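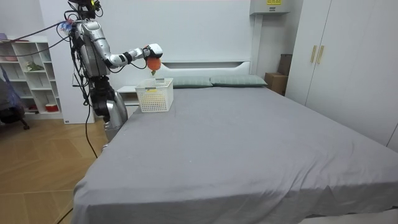
Please, please let me teleport, I've walked past the same broken windmill so often I've named it. Signed, Graciela Huenchumán.

So that's the first bit of feedback I ever got on Unuvham, and I read it out every time I give this talk. (Wait for the laugh. If there's no laugh, move on quickly.)

Hi everyone, thanks for coming. I'm going to talk about fast travel, and how we took it out of our game, put it back in, and then took half of it out again. It took us a ridiculous amount of time, so hopefully I can save a few of you the trouble.

Quick background for anyone who hasn't played it. Unuvham is an open-world courier game. You carry parcels between towns on a big wet island, mostly on foot, sometimes on a very grumpy goat. There's no combat to speak of. The walking IS the game, so when we started we thought, right, no fast travel, easy decision, off to the pub.

First playable build had two towns, Abdella on the coast and Grurkach up in the hills. The walk between them was 447 seconds at a jog. I know that number by heart because I timed it over and over with a mug of tea in one hand. And it was a lovely walk! The first time you did it the fog came in over the ridge and people would stop and take screenshots.

The fourth time, they were looking at their phones.
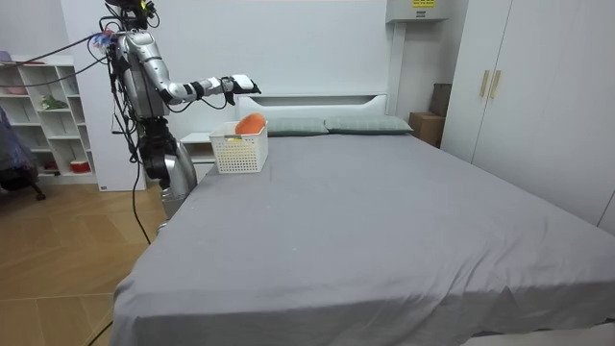
And I watched them do it, that was the painful bit. I'd be sitting beside someone at a playtest and they'd rubber-band the stick forward and start telling me about their weekend. Lovely people, lovely weekends, but they weren't playing my game.

We did what everyone does and put in waystones. Touch one, open the map, pick another one, loading screen, done. We had 22 of them on the island. Completion went up, complaints went down, and for a fortnight I was thrilled.

Then I looked at where players were going (heatmap slide — let it sit up there for a bit) and it's just dots. Bright little dots around the waystones and nothing in between. Our artist had put a whole drowned orchard in the valley and the orchard was black on the heatmap. I had to show her that. She was very nice about it and then she went for a long walk herself.

Ask the room here: hands up if you've finished an open-world game and couldn't draw the map afterwards. Should be most hands. 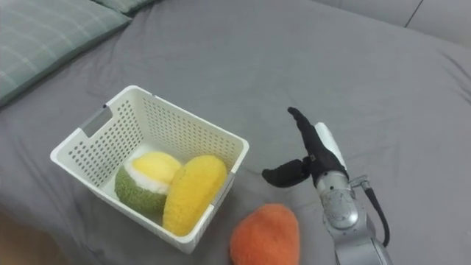
Now the part I think is useful, the ferry. We scrapped the waystones and put in a boat that leaves Abdella on a timetable and stops at four jetties. You pay for it, 200 coins, which hurts early on and is nothing later. You sit on deck for a short trip, you can talk to whoever else is on board, and you can skip the trip once you've taken that leg before.

What I love about the ferry is that it doesn't go everywhere. It gets you near. You still have to walk the last bit, and you usually end up walking it from a direction you haven't tried. The orchard is two minutes from a jetty now. It lit up like Christmas.

Things we got wrong with the ferry, so you can get them wrong differently:

The timetable was in real minutes. Terrible. People stood on the dock and stared at the water. Now you can sit on the bench and it skips to the next boat.

The dialogue ran out. We'd written heaps, I thought, and keen players had heard every line by the second evening. If your travel has conversation in it, double the writing budget and then have a little cry.

We didn't tell anyone the goat could come. The goat could always come! There was a 3000-word thread about abandoning the goat before one of us noticed.
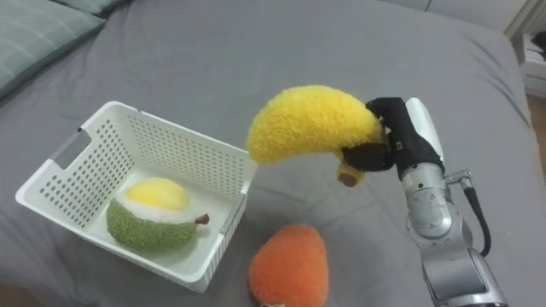 Vullska Games — World Design Team

Last section, and I'll go a bit faster if we're running over. Olanrewaju Igwe asked me after the last version of this talk whether I'd do it again with no fast travel at all, just better walking. I said no on the spot and I've been second-guessing it ever since. You could probably do it on a smaller island. With ours, the parcels send you back the way you came too often, and I don't reckon any amount of fog fixes that. I'd look at the parcel routes first, before touching the map.

The demo's on the laptop by the door if you want a go. Start in Abdella, take the ferry to the third jetty and turn left.

Questions now. If there aren't any, ask them about the goat.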